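4.2 Clearing a mixed bin

Most of the chores people would gladly hand over begin with a jumble. A kitchen drawer, a toy box and the odds-and-ends tray on a repair bench have this much in common: things lie at all angles, they touch one another, and some of them hide the rest. We therefore gave a good share of our time at the Harametti workshop to a plain clearing task, in which the arm must take objects out of an open bin one at a time and carry on until nothing is left that it can grip.

The task looks easy, and for a person it is. A child of five would manage it while talking about something else. For the Trurance controller it remains slow work, and we should like to be frank with the reader about where the time goes. Over the whole study we logged 592 attempted picks, of which 251 ended with an object safely outside the bin. Many of the rest were near things – a corner lifted and then lost, or a neighbour dragged along with the object that was wanted. Figure 5 shows the kind of mixture we mean.
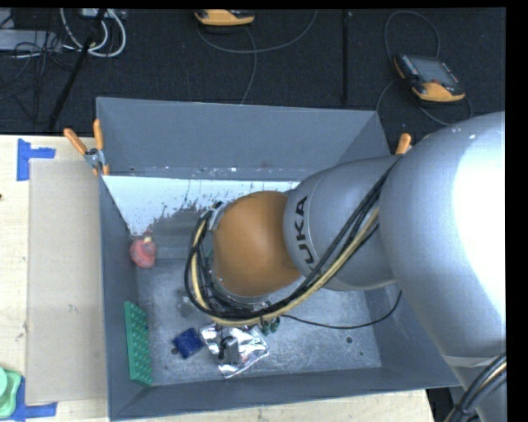

Figure 5. The arm over the bin during the clearing task. A studded green block leans on the left wall, near a dark blue object and a crumpled foil package.

Hard, square-sided things gave us the least bother, provided they stood clear of the walls. A block resting against the side was another matter, for the fingers need room on both faces and the wall takes one of them away. Shiny wrapping was worse again. Its bright reflections confused the depth estimate, and the Illar grasp planner would often choose a point a little above the true surface and close on air. See-through objects were missed more often than any other sort, and we have no good remedy to offer for them yet.

We also tried the pushing move described by Awasthi, where the arm nudges an object away from the wall before trying to grip it. This was a real help with the blocks and made little difference to the soft packets, which tended to fold instead of sliding. A longer trial of the same move, with household items only, is reported in the next section.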